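When the arm came to Kastex in September, Irja Pelkonen had packed parts by hand for many years. "I thought, now they want my chair," she says. Her chair is still there - but her day is different.

Before a new task goes to the floor, Irja tries it in simulation with her colleague Vilja Juntunen. About 80 tries is normal for one part. "My wrists are better," Irja says. "But I miss talking over the bench. Now we talk over a screen."

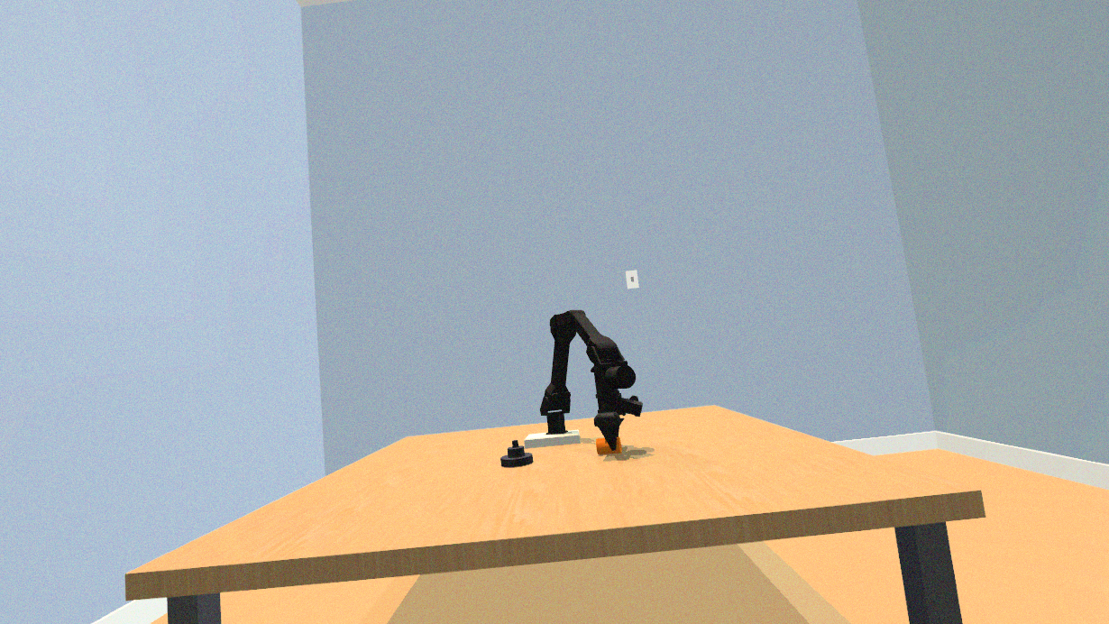 The simulated arm over an orange part on the table.

Vilja would like the training to be longer. It was 2 days. "For me it was enough, for the older ones no," she says, and Irja agrees with her.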